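Polcombe Laboratory Opens Remote Demonstration Sessions to Partner Sites

Jan 27, 2024 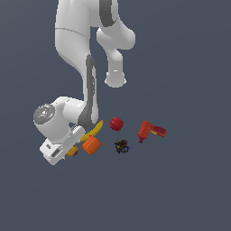
The simulated workspace used in the first block of sessions, with the arm positioned beside the banana.

The Polcombe robotics laboratory has begun the second phase of its work on teaching by demonstration. Staff at the Sutbridge site are now able to guide a simulated arm from their own desks, using a hand controller and an ordinary network connection. The recordings are stored at Polcombe and used there to train the control software.

During the first phase, all demonstrations were given by hand on a physical arm. The operator held the wrist and moved it through the task while the joint positions were logged. This method produced smooth motions, but it limited the work to people who could be present in the laboratory, and only one person could record at a time. Remote control in simulation removes both limits. The two forms of demonstration will continue side by side, and the laboratory intends to compare them on the same set of tasks.

The current task is a simple one. The operator moves the gripper to a named object, closes on it, lifts it and holds it clear of the others. The objects differ widely in shape and include a banana, an orange block, a round red ball and a power drill. The drill has been the most difficult for new operators, who tend to approach the body from above when a grip on the handle would serve better. The training notes have been revised on this point.

To date, 26 operators have completed the introductory session and 475 demonstrations have been accepted. Roughly 10 percent of attempts are set aside at review, most often for long pauses or for contact with a neighboring object. Operators are asked not to delete such attempts themselves – a failed grasp is still of use when it is clearly marked as one.

The control interface, known within the project as Wibisono, was updated this month. The delay between the hand controller and the arm is now shown on screen, and a session pauses when the connection becomes unreliable. Operators who installed the earlier version should replace it before their next booking.

Sessions last 2 hours, including a short practice period that is not recorded. Places are available to staff at both sites through May, and no previous experience with robots is required. Requests should be sent to the laboratory office at Polcombe, with a note of the preferred site and any times to be avoided.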